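I've been meaning to write about the streaming thing for ages, and last night at 15 minutes to kick-off, with the telly showing me nothing but a spinning circle, I finally got cross enough to do it.

Some background if you're new round here. My mum's side of the family is scattered all over, and the one thing we all do together is watch Witkowska, a little community channel that shows old films, a cookery hour and a very shouty evening news. We used to get it through a satellite dish on the garage. Then the dish came down in the July storms and I went over to watching online.
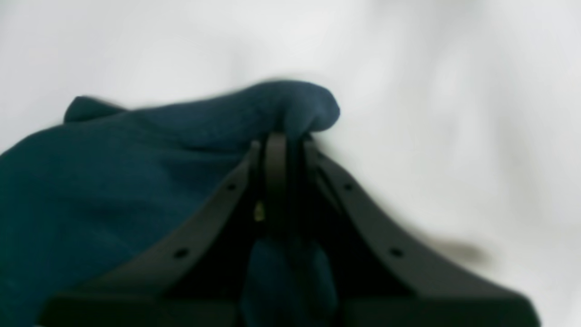

Filed under: Telly & Radio

So, the apps! I've tried two. Skekent was the first, and I liked it to begin with (lovely big buttons, my mum could work it without ringing me) but it kept dropping the sound whenever the adverts came on and then never quite getting it back. You'd have a newsreader opening and closing his mouth like a goldfish until you went out to the menu and in again. I put up with that for far too long.

Then my cousin's neighbour, Przemysław Pietrzak, told me to try Etov. It has 20 channels, most of which I'll never open, but Witkowska is in there and the picture is miles better. It's a bit fiddly to set up. You have to type a code from the telly into your phone, and it times out if you stop to find your glasses.

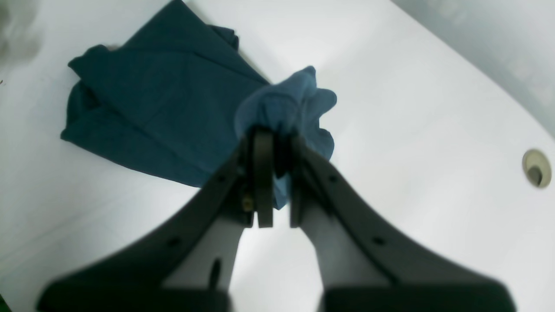 The other thing I like is that it remembers where you got to, so if the phone goes in the middle of a film you can pick it up again after tea. Skekent always sent me back to the opening titles, and I must have seen the first scene of the same black and white comedy more often than the people who made it.

What it doesn't have is the radio. For that I still use the old kitchen set, and the Sunday-best one in the front room when I've got company. If anyone knows an app that does both, please leave a comment, I'd love to hear. Mum wants the cookery hour on in the kitchen next, so I'm off to find a longer lead.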